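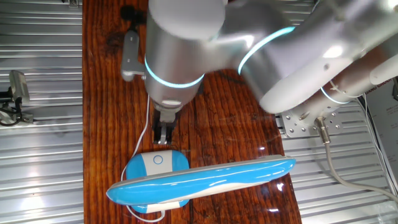

木头桌面上的花纹是怎么来的

摸一摸家里的木桌子,你会看到一条一条的线,有的直,有的弯,有的地方还有颜色很深的圆点。这些线叫木纹,深色的圆点叫节疤。它们是树还活着的时候长出来的。这篇文章讲木纹和节疤的来历,也讲讲桌面为什么有红的、黄的、棕的,还有平时该怎么爱护它。

一、树是一圈一圈长大的

树干最外面是树皮。树皮里面有一层很薄的组织,叫形成层。形成层每年都会往里长出新的木头,往外长出新的树皮,树干就这样一年比一年粗。

在四季分明的地方,春天暖和,雨水多,树长得快,长出来的木头颜色浅,也松一些。到了夏末和秋天,树长得慢,长出来的木头颜色深,也硬一些。冬天,树几乎不长。到第二年春天,又开始长浅色的木头。一层浅色加一层深色,就是一年,叫一个年轮。

把树干横着锯开,就能看到年轮是一个套一个的圆圈。数一数有多少圈,就大致知道这棵树长了多少年。有的树能活400年以上,它的年轮又多又密,要用放大镜才数得清。

年轮有宽有窄。雨水充足的年份,年轮宽一些;干旱的年份,年轮窄一些。旁边的大树挡住了阳光,年轮也会变窄。

热带的有些地方一年到头都很暖和,那里的树年轮不太明显,有的几乎看不出来。

二、圆圈怎么变成了长线

桌面上的木纹多半不是圆圈,这和锯木头的方向有关系。

树干像一根很粗的葱。把葱横着切,切面是圆圈。把葱竖着切开,切面就是一条一条的长线。做桌面的木板大多是顺着树干竖着锯下来的,所以圆圈就变成了长线。

如果锯子正好从树干的中心附近穿过去,木板上的线又直又密,几乎是平行的。这叫直纹。

如果锯子从离中心远一点的地方锯下去,线就会弯成一座座小山的样子,一座套着一座。这叫山纹。

同一棵树可以锯出直纹的板,也可以锯出山纹的板。把几块板拼成一张桌面的时候,木匠会先把它们摆在一起看一看,换换前后顺序,让花纹接得顺一点。

三、深色的节疤是什么

树干上会长树枝。树枝的根部不是贴在树干外面的,它从树干里面长出来。树干越来越粗,就把树枝的根部包在了里面。锯木板的时候锯到这个地方,就会看到一个圆形或者椭圆形的深色斑,这就是节疤。

节疤分两种。

一种叫活节。树枝还活着的时候就被包了进去,它和周围的木头长在一起,很结实,不会掉。

另一种叫死节。树枝已经枯死了,后来才被树干包住,它和周围的木头没有连在一起。木板干了以后,死节可能会松动,有时候会整个掉下来,留下一个洞。木匠会用木塞或者填料把洞补好。

节疤旁边的木纹会绕着它走,就像河水绕过石头。节疤比周围的木头硬,用刨子刨到那里会觉得费力,钉子也不容易钉进去。

以前有些人觉得有节疤的木头不好看,只把它用在看不见的地方。现在也有不少人喜欢节疤,专门挑有节疤的木板做桌子。

四、桌面的颜色

不同的树,木头的颜色不一样。松木是浅黄色的,枫木接近奶白色,樱桃木带一点红,胡桃木是深棕色的。

就是同一棵树,里外的颜色也常常不同。靠近树皮的部分叫边材,颜色浅,树活着的时候,水就从这里往上运。靠近中心的部分叫心材,很多树的心材颜色比较深,它已经不运水了,主要的作用是支撑整棵树。

桌面的颜色也可能是人加上去的。木匠可以在木头上擦一层染色剂,把浅色的松木变成红棕色。木头松的地方吸进去的颜色多,硬的地方吸进去的少,所以染过色以后,木纹常常比原来更清楚。

颜色还会自己慢慢变。樱桃木晒了太阳会变深,胡桃木晒久了会变浅。如果桌子上一直放着一个花瓶,过一年把花瓶拿开,下面可能会有一个颜色不同的圆印子。

五、木头做成桌子以后还会动

树砍下来的时候,木头里有很多水。有些刚砍下来的木头,里面的水比干木头本身还重,含水率超过100%。这样的木头不能马上做桌子,要先晾干或者放进烘干房里烘干。

斯塔夫波特(Stavport)的迪尔霍尔姆(Dilholm)木工坊晾木板的办法很简单。工人把木板一层一层叠起来,每两层中间垫上细木条,让风可以吹过去。木板的两头涂上蜡,免得两头干得太快,裂开口子。厚的木板晾得久,薄的晾得快。

木头干了以后,还是会从空气里吸水,也会把水放出去。空气潮湿的时候,木板会变宽一点;空气干燥的时候,木板会变窄一点。变化很小,眼睛不容易看出来,但是力气很大。如果把桌面死死地钉在桌架上,木板可能会裂。所以木匠固定桌面的时候,会把螺丝孔做得长一点,给木板留出活动的地方。

木板顺着木纹的方向几乎不变长也不变短,变化主要在横着木纹的方向。

六、怎样爱护木桌子

洒了水,马上用干布擦掉。水留得太久,会在桌面上留下白色的印子。

热的碗和杯子下面要放垫子。

擦桌子用拧干的软布,顺着木纹的方向擦。

不要在桌面上拖硬的东西。玩具、尺子、铁盒子,要拿起来再放到别的地方。

写字的时候,在纸下面垫一块板。软的木头,比如松木,用圆珠笔隔着一张纸写字也会留下痕迹。

不要让桌子紧挨着暖气。

七、自己动手:拓一张木纹

需要准备的东西:

一块表面粗糙、没有上漆的旧木板
薄的白纸2张
蜡笔,深颜色的,撕掉外面的包纸
胶带

步骤:

1. 用干刷子把木板上的灰刷掉。摸之前先请大人看看有没有木刺。

2. 把一张纸铺在木板上,用胶带粘住4个角。

3. 把蜡笔横着放平,轻轻地在纸上来回擦。不要用笔尖画。

4. 木板上凸起来的地方会先显出颜色。擦满以后,慢慢揭下胶带。

5. 换一个有节疤的地方,用另一张纸再拓一次。

把两张拓片放在一起比一比。看看哪一张的线比较直,节疤旁边的线是往哪边弯的。旧木板上松的那部分木头磨掉得多,硬的那部分留了下来,所以纸上的深色线条多半是夏末和秋天长出来的木头。

太光滑的桌面拓不出花纹。要是拓出来很模糊,可以换一块更旧的木板,或者换更薄的纸。

词语解释

形成层:树皮和木头之间的一层薄薄的组织,新的木头从这里长出来。
年轮:树干横切面上的圆圈。
心材:靠近树干中心的木头。
边材:靠近树皮的木头。
含水率:木头里的水的重量和干木头的重量相比,占百分之多少。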